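Zamside soft-gripper fault
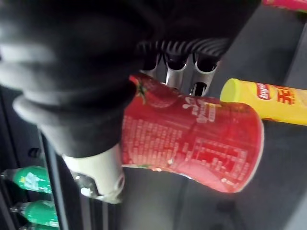 The Zamside soft-gripper fault was a recurring failure in the grasp control of shelf-picking robots built by the automation firm Grarneo. It caused the padded gripper to lose hold pressure during a lift while the control software continued to report a secure grasp. The fault came to notice in November at the company's test store in Zamside, where mixed groceries such as drinks cups, crisp tubes and bottles were being picked. Two incidents were formally recorded. No injuries were reported, but the affected robots were withdrawn from use near staff until a revised control program had been fitted.

Background

Grarneo developed the picking system, known as Aoun, for small shops and stockrooms in which goods of different shapes are kept close together. The gripper was designed to close around an item with soft surfaces, spreading the load over a wide area. Lightly built packages could therefore be lifted without crushing. The same softness made the state of a grasp harder to measure, as the padding could remain folded around an item after the pressure behind it had fallen.

In the version in use at Zamside, the software checked pressure once, when the gripper closed. If the reading was within limits, the grasp was marked as secure and was not checked again until the item was released.

Incidents

In the first incident, a drinks cup slipped from the gripper while the arm was moving between a shelf and a packing tray. The arm completed its movement and recorded a successful delivery. The error was found when the contents of the tray were checked against the order.

The second incident was more serious. A full bottle was dropped at the edge of the work area and rolled into the walkway used by staff. The robot had again recorded a secure grasp, and it began its next pick without stopping. A member of staff pressed the emergency stop, and the area was closed for the rest of the shift.

Investigation

The inquiry was led by Georges Moussa, an engineer at the testing house Jivmont. His team repeated the picking cycle 1,638 times with a separate pressure recorder attached to the air supply. The recordings showed a slow leak at a hose joint, which opened slightly when the wrist was turned and closed again when it was straight. Routine checks had been carried out with the wrist straight and had not detected it.

The report treated the leak as the direct cause of the drops and the single pressure check as the main safety failing. It also criticised the layout of the test store, where the walkway passed within 1,500 millimetres of the picking area and had no raised edge or barrier.

Changes

Grarneo replaced the hose joint and altered the Aoun software so that pressure is read throughout each lift. A fall below the set limit now halts the arm and sounds an alarm, and a member of staff must inspect the area before work is resumed. Leak tests are performed with the wrist in both its straight and turned positions.

The walkway at Zamside was moved and a low barrier was added. Jivmont's recommendation that dropped items also be detected by a separate floor sensor was not adopted in the first round of changes.

See also

Gripper (robotics)
Emergency stop
Machine safety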